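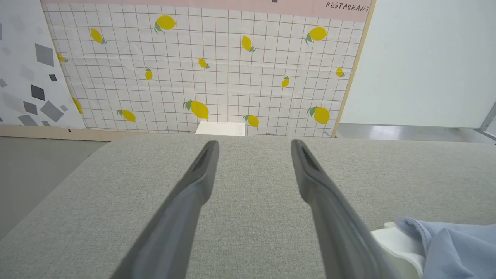 레몬 천이 있는 작업방, 봄 사진 모음

겨우내 미뤄 두었던 작업방 정리를 3월에 드디어 시작했어요! 벽 쪽부터 바꾸고 나니 방에 들어갈 때마다 기분이 좋아서, 그동안 찍어 둔 사진을 한데 모아 봅니다. 천 고르는 걸 좋아하는 분이라면 아마 저처럼 레몬 앞에서 한참 서 계실 거예요.

레몬과 격자
흰 바탕에 적갈색 가는 줄이 격자로 지나가고, 그 위에 노란 레몬이 초록 잎을 하나씩 달고 흩어져 있어요. 크기도 기울기도 제각각이라 줄무늬가 반듯한데도 전혀 딱딱해 보이지 않습니다. 살짝 구겨진 채로 걸어 둔 것도 저는 마음에 들어요(다림질은 다음에!).

연회색 작업대
상판에 씌운 천은 올이 촘촘하고 잔점이 섞인 연회색이에요. 레몬 무늬가 워낙 밝으니까 앞쪽은 이렇게 차분한 편이 훨씬 예쁘더라고요. 바닥도 회색이라 노란색이 더 도드라집니다.

하늘색 천 한 장
모서리에 구겨 둔 연한 하늘색 천, 레몬 옆에 두니 색이 정말 산뜻하죠. 이 조합으로 여름 앞치마를 만들 생각에 벌써 들떠 있어요. 끈은 하늘색으로, 주머니만 레몬으로요.

작은 흰 상자
작업대 너머에 있는 네모난 상자예요. 장식 하나 없는 흰색이라 무늬 앞에 있어도 눈에 거슬리지 않고, 덕분에 레몬이 더 환해 보여요.

Arnia 주머니 본
Celina Sowa 님이 보내 주신 종이 본입니다. 시접이 넉넉해서 얇은 면에도 잘 맞아요. 저는 입구를 조금 넓혀서 재단했는데, 가위까지 쏙 들어가는 크기가 되었어요!

아침 일곱 시 반
제가 제일 좋아하는 시간이에요. 창으로 빛이 비스듬히 들어오면 천의 결이 하나하나 살아나서, 재봉틀은 켜지도 않고 차만 마시다 나올 때도 있습니다.

Flondel 실통
색 이름이 재미있어서 모으기 시작한 실이에요. 레몬 잎에 맞는 초록을 찾느라 한참 걸렸는데, 결국 고른 건 555번. 노란 쪽은 아직 고민 중이에요.

자투리 조각보
남은 레몬 천을 약 100조각으로 잘라 잇고 있어요. Þröstur Hviid 님은 격자선을 전부 맞추라고 하셨지만, 저는 조금씩 어긋난 쪽이 더 좋아서 그대로 갑니다. 다 이으면 뒷면에는 Grabowska 리넨을 댈 거예요.

앞치마 사진은 완성되는 대로 이 페이지에 이어서 올릴게요.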